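Jarlath Brophy has watched birds on the marsh at Toltwood for over 40 years, and he still writes everything down in pencil. We met at the hide one Tuesday at 6 in the morning, when the tide was just turning.

"August is when the waders start coming back," he says. "People think it's a dead month. I had 80 dunlin on the far bank last week and a couple of greenshank with them."

He learned his calls from So-ying Au, who ran the winter counts before him. "She made me sit with my eyes shut for an hour. I was cross about it, but I knew a redshank after that."

The herons are down a little this year, with eight nests in the wood. He puts it down to the wind in March.
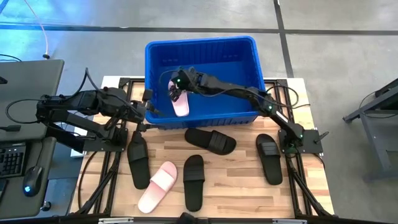 Brophy has firm views on what visitors should wear. The path floods at high water and the mud beyond the gate is deep. "Boots, always. A slide sandal like that pink one in the blue crate is fine for the car, and you'd lose it in the first creek." He would also like dogs kept on a lead until the end of the sea wall, where the lapwings feed.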